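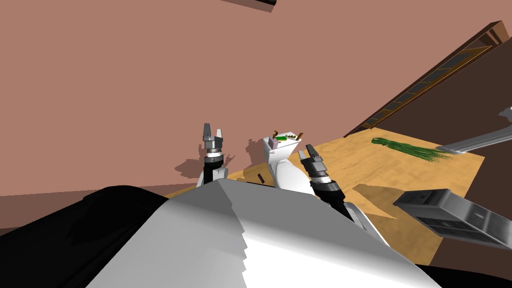 Ticket 387: Evening sessions stop early and journal entries do not save

Product: Cidow app, Tijani guided relaxation course
Player: Trident bedside speaker
Category: Playback, Journal
Status: Closed
Opened: August

Original message from customer

I am on the evening part of the Tijani course. I have done it every night without a break and the app was showing a streak of 58 days. For the past week the session stops before the end. The voice gets to the part where you count down the stairs and then there is silence. The app does not show an error. If I pick up the phone the play button is back, as if I had paused it, but I have not touched anything.

After that the session is not marked complete, so the streak went back to zero.

The second problem is the journal. After each session it asks you to write down what came up. I write quite a lot. When I tap Save the wheel spins and then the page goes blank, and when I go back in, the entry is not there. Short entries save fine. I lost a long one that I would have liked to keep.

I have already restarted the phone and the speaker. I would like the streak put back if possible, and I would like to know if the long entry can be recovered.

Reply from support, 9:10 a.m.

Thank you for the clear report. We are treating these as two separate faults and will keep both on this ticket.

For the playback problem, please tell us:

- At what minute the session stops, and whether it is the same minute every night.
- Whether the session is streamed or downloaded to the phone.
- Whether it also stops when you listen through the phone without the Trident.
- Whether any bedtime or focus setting turns on by itself in the evening.

For the journal, please tell us how long the entry was. A guess is fine. If you wrote it somewhere else first and pasted it in, let us know that too.

Please do not delete and reinstall the app yet. Unsaved journal text is sometimes held on the phone for a while, and removing the app clears it.

Reply from customer, 6:45 p.m.

It stops at minute 17. I looked at the counter last night and the night before and it was the same both times. I stream it. I have not tried it without the speaker, I will do that tonight.

I do have a bedtime setting on the phone. It comes on at 10:00 p.m. It has been on since long before this started.

The entry was over a page. I typed it straight into the app.

Reply from customer, 10:50 p.m.

Tried it through the phone only. It played to the end and was marked complete. So it looks like the speaker, but the speaker plays music all afternoon with no trouble.

Reply from support, 8:30 a.m.

That is useful. Music from another app keeps sending sound to the speaker the whole time. The Tijani evening sessions have long quiet stretches, and the longest one comes right after the stairs countdown. The background tone was taken out of that stretch in the last update to the course audio, after a number of listeners said it was distracting. We think the Trident is reading the quiet as the end of playback and going to sleep. When it disconnects, the phone pauses the session.

Please try the following in order, and stop when a session plays through.

1. Open the Trident settings page in the Cidow app. Go to Power, then Auto Sleep. Write down what it says before you change it.

2. Set Auto Sleep to Off. Wait for the small check mark next to the setting. If you leave the page before it appears, the old value stays.

3. Turn the speaker off with the button on the back and turn it on again. Unplugging it is not the same thing, it has a battery.

4. Play the evening session from the start. It has to be from the start. If you skip ahead to the quiet part the speaker gets a fresh signal and the fault may not show.

5. If it still stops, download the session to the phone and play the downloaded copy through the speaker.

On the journal: entries are limited to 3000 characters. The app should warn you when you get close to the limit and it did not, and it should never throw away text when you go over. We have reproduced this on our own phones and passed it to the app team in Stosovport. Until it is fixed, please split long entries in two. You can add as many entries as you like to one session with the plus sign at the top of the journal page.

To look for the missing entry, open Journal, then the menu with three dots, then Drafts. Pull the list down to refresh it. If anything is listed with no title, open it and copy the text out before you tap Save.
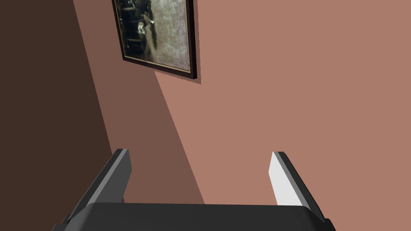

If Drafts is empty, tell us and we will look on our side. We can see that a save was attempted and at what time, but we can't read the text of an entry unless you give permission in the app under Privacy, then Share with Support. You can turn that off again once we are finished.

Reply from customer, 7:20 p.m.

Auto Sleep was set to Short. I don't remember ever choosing that. It is Off now and the check mark came up.

Drafts had two items with no title. One is the long entry, all of it as far as I can tell. The other is a shorter one from a different night that I had forgotten. I copied both into a note. Thank you for that.

Reply from customer, 11:05 p.m.

It still stopped. It got further this time, past the quiet part and into the part where you picture the door. Then silence again. I followed steps 1 to 4. I have not done the download yet because it was late and I wanted to go to sleep.

Internal note

Stop point moved after Auto Sleep was disabled, so there are probably two causes. First one matches the other Trident reports since the audio update. Second could be streaming. The phone log shows the connection dropping after the bedtime setting begins. Customer says bedtime comes on at 10:00 p.m. Ask what time the session was started.

Reply from support, 9:15 a.m.

We are glad the entries were there.

The session getting further is a good sign, and it suggests that the first cause is fixed. We now want to check the bedtime setting. On some phones it begins to limit background data a short time after it comes on, and a streamed session will run on what it has already loaded and then stop.

What time did you press play last night? And is this later than you used to start?

Please leave Auto Sleep off and do step 5 tonight with the downloaded copy. To download, open the session page and hold your finger on the title until the arrow shows. When it is done the arrow turns solid. If you would like to keep streaming, you can add Cidow to the list of allowed apps in the bedtime setting, but please try the download first so that we only change one thing at a time.

Reply from customer, 5:30 p.m.

I started just before ten. I used to do it at nine but I moved it later this month because the house is quieter. I didn't think of that as a change to the phone so I didn't mention it.

Reply from customer, 10:40 p.m.

Downloaded copy, through the speaker, Auto Sleep off. Played to the end and marked complete. Journal entry saved in two parts.

Reply from support, 8:50 a.m.

Thank you. Please carry on like this for three more nights and write back either way. We will keep the ticket open.

Your streak has been restored. The nights when the session stopped early have been counted as complete, as the log shows that you started each one. You may need to close the app fully and open it again before the number changes.

One question we often get at this point is whether a cut-off session should be repeated the same night. The course does not ask for that. If a session stops, you can open the short closing track, listed under Extras, and use it to finish. It counts as complete if it is played within an hour of the main session.

Reply from customer

Three nights, all fine. I then added Cidow to the allowed apps and went back to streaming and that worked as well. The streak is back. I didn't know about the closing track and used it once anyway, it is good on its own.

One small thing. With Auto Sleep off, the speaker light stays on all night. Can that be dimmed?

Reply from support

Yes. Trident settings, Lights, Night Dim. It takes effect the next time the speaker is turned on.

Resolution

Playback: two causes. The Trident Auto Sleep setting at Short ended playback during the quiet stretch of the evening session. Separately, the phone's bedtime setting limited streaming after 10:00 p.m. Fixed by setting Auto Sleep to Off and allowing Cidow in the bedtime setting. The downloaded copy also works.

Journal: known fault with entries over the character limit. Text recovered from Drafts. Workaround is to split the entry. Fix is with the app team, linked to this ticket, no release set.

Streak: restored by support.

Follow-up: Course team asked to put a low background tone back into the quiet stretch as an option. Help page for the Trident to be updated with the Auto Sleep steps.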